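**Rirel** is a method for teaching a robot arm to set fallen objects upright using only the view from a camera at its wrist. It was developed at the Sutgate robotics laboratory and first described in a technical report dated 16 April 2019. The name is also used for the set of recordings that came with the report.

The method learns from demonstrations. An operator guides the arm through the task, and the system stores each wrist view together with the motion that followed. The original set holds 400 demonstrations with plastic cups lying on their sides at different angles to a line of tape.
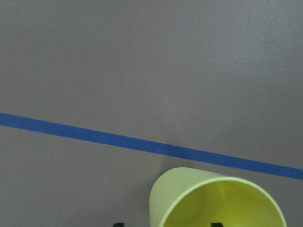
Training has two stages. In the first, a network called Lis learns to predict which way the open end of the cup faces. In the second, the network is trained further to choose the next small movement of the arm and the opening of the gripper. The report found that skipping the first stage made the arm approach from the wrong side more often.

In the main test, Rirel set the cup upright in 89 percent of trials. An earlier method, Canow, needed almost 4000 demonstrations to reach a similar rate. Results were weaker for clear cups, which were left out of the main test. A revised version released in November added seven new object types, including bowls and short bottles.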